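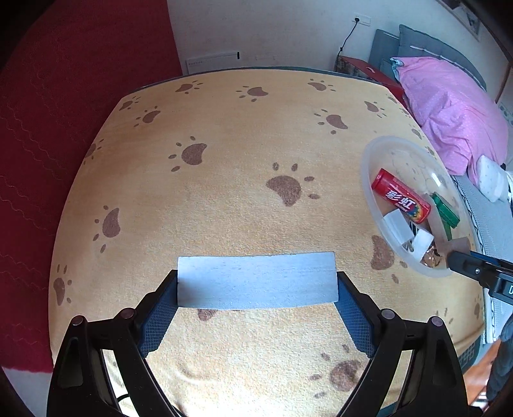

Pfoten auf Plüsch: Jalideck will die Hundedecke neu erfunden haben

Der Dezember ist im Heimtierhandel der Monat der Decken. Dann liegen sie in jedem Laden neben der Kasse, gerollt, gefaltet, mit Schleife, und auf fast allen sind Pfoten. Braune Pfoten auf gelblich-beigem Plüsch, große Ballen, ovale Zehen, die Abdrücke mal in diese, mal in jene Richtung gedreht. Man kennt das. Man hat vermutlich selbst so ein Stück auf dem Sofa oder im Kofferraum.

Nun kommt die Firma Jalideck und behauptet, ausgerechnet dieses Produkt habe bisher niemand richtig gemacht. Die neue Reihe heißt Medrano, sie ist seit Anfang des Monats zu haben, und laut Pressemitteilung handelt es sich um »die erste Tierdecke, die mit dem Haushalt mitdenkt«. Wie eine Decke das anstellen soll, erfährt man auch im zweiten und dritten Absatz nicht.

Fragt man nach, wird es etwas handfester. Der Plüsch sei dichter als üblich, heißt es aus dem Unternehmen, Haare ließen sich mit der Hand abstreifen, und der Druck halte die Wäsche aus. Das sind drei Eigenschaften, die in den vergangenen Jahren so ziemlich jeder Anbieter für seine Decken in Anspruch genommen hat. Von Zahlen zur Dichte war auf unsere Bitte hin nichts zu bekommen. Auch ein Vergleich mit dem Vorgängermodell liegt nicht vor, denn einen Vorgänger gibt es nach Darstellung der Firma nicht. Allerdings stand bis in den Herbst eine Decke namens Zotetti im Sortiment, mit Pfoten, in Braun auf Sandgelb. Sie ist inzwischen von der Internetseite verschwunden.

Elie Awwad, bei Jalideck für die Heimtextilien zuständig, möchte von einer Umbenennung nichts wissen. »Zotetti war eine Einsteigerdecke, Medrano ist ein anderes Produkt«, sagt er am Telefon. Das Muster sei überarbeitet worden. Früher seien die Pfoten in Reihen gelaufen, jetzt lägen sie freier, »wie wenn ein Hund wirklich darüber gegangen wäre«.

Wer einen Hund hat, wird da stutzen. Ein Hund, der über eine Decke geht, hinterlässt eine Spur, und in einer Spur zeigen die Zehen im Großen und Ganzen nach vorn. Auf der Decke zeigen sie nach links, nach unten, nach rechts. So viele Richtungen schafft höchstens ein Hund, der sich vor dem Hinlegen im Kreis dreht. Das Argument mit der Natürlichkeit hätte man sich sparen können, hübsch finden darf man das Muster trotzdem.

Zum Preis: Jalideck verlangt für die große Ausführung 19 Euro mehr, als die Zotetti zuletzt gekostet hat. Begründet wird der Aufschlag mit dem Stoff und mit »gestiegenen Anforderungen der Kundschaft«. Welche Anforderungen gemeint sind, blieb offen. Awwad verweist auf eine Befragung, an der 1.970 Käuferinnen und Käufer teilgenommen hätten. Den Fragebogen wollte das Unternehmen nicht herausgeben, die Auswertung ebenfalls nicht. Zitiert wird aus ihr nur ein Satz, nämlich dass Tierhalter sich »ein gutes Gefühl« wünschten. Dagegen lässt sich schwer etwas sagen. Ob sie bereit sind, dafür mehr zu bezahlen, steht auf einem anderen Blatt, und dieses Blatt liegt uns eben nicht vor.

Im Handel hält sich die Aufregung in Grenzen. Bei Grollo, einem Fachgeschäft für Tierbedarf, das die Reihe ins Sortiment genommen hat, spricht man von einem ordentlichen Artikel. Die Decke fasse sich gut an, die helle Grundfarbe verkaufe sich vor Weihnachten besser als Grau, und das Motiv gehe ohnehin immer. Eine Erklärung dafür, was an ihr neu sei, hatte man dort nicht parat. Die meisten Kunden, hieß es, fragten zuerst nach der Größe und dann danach, ob sie in die Maschine dürfe.

Sie darf, jedenfalls nach dem Pflegeetikett, das Jalideck uns als Datei geschickt hat. Schonwaschgang, kein Trockner. Gerade der zweite Punkt ist im Winter nicht unerheblich, weil Plüsch Wasser gut hält und auf dem Wäscheständer seine Zeit braucht. In einem Haushalt mit nassem Hund bedeutet das in der Regel: zwei Decken. Die Pressemitteilung erwähnt es nicht, der Onlineshop bietet dafür sehr wohl einen Doppelpack an. Wer nachrechnet, spart dabei acht Euro gegenüber dem Einzelkauf. Es ist das bessere Angebot, nur wird es auf der Seite ziemlich weit unten geführt, hinter Futternäpfen und einer Leine, die farblich auf das Braun der Pfoten abgestimmt sein soll.

Offen ist auch die Sache mit den Haaren. Dass sie sich von dichtem Plüsch mit der Hand abstreifen lassen, mag bei langhaarigen Tieren stimmen. Bei kurzem, borstigem Fell sieht die Erfahrung vieler Halter anders aus, da sticht jedes Haar einzeln in den Flor und bleibt. Auf die Frage, mit welchen Rassen man das ausprobiert habe, antwortet Awwad, man habe »im Team Hunde«. Und Katzen? Eine, sagt er nach kurzem Überlegen, aber die liege lieber auf der Heizung.

Verwiesen wird außerdem gern auf die Vielseitigkeit. Die Medrano tauge als Tischdecke für den Kindergeburtstag, als Überwurf fürs Bett, als Unterlage beim Basteln. Technisch ist daran nichts falsch, Stoff lässt sich über so gut wie alles legen. Als Tischdecke hat Plüsch freilich den Nachteil, dass Krümel darin verschwinden und Gläser wackeln, und wer beim Basteln mit Kleber arbeitet, sollte wohl bei Zeitungspapier bleiben. Man hat den Eindruck, dass hier eine Verkaufsabteilung aufgeschrieben hat, wo eine Decke überall hinpasst, und dann nicht mehr aufhören konnte.

Bleibt die Frage nach der Haltbarkeit des Drucks. Bei günstigen Decken dieser Art werden die Pfoten mit der Zeit blass, oft zuerst dort, wo das Tier am liebsten liegt, und irgendwann hat man ein beigefarbenes Tuch mit braunen Schatten. Jalideck gibt an, das Motiv überstehe »viele« Wäschen. Eine genauere Angabe macht das Unternehmen nicht, eine über das gesetzliche Maß hinausgehende Garantie gibt es ebenso wenig. Awwad sagt dazu, man wolle »erst einmal Rückmeldungen sammeln«. Das klingt vernünftig, passt aber schlecht zu einer Mitteilung, in der die Farben bereits als »dauerhaft brillant« gelobt werden.

Für das Frühjahr sind weitere Varianten angekündigt. Im Gespräch sind Knochen, Fische und ein Modell ganz ohne Muster, das intern offenbar umstritten ist. Die Pfoten jedenfalls bleiben im Programm. Grollo hat nach eigenen Angaben schon nachbestellt, allerdings nur die kleine Größe.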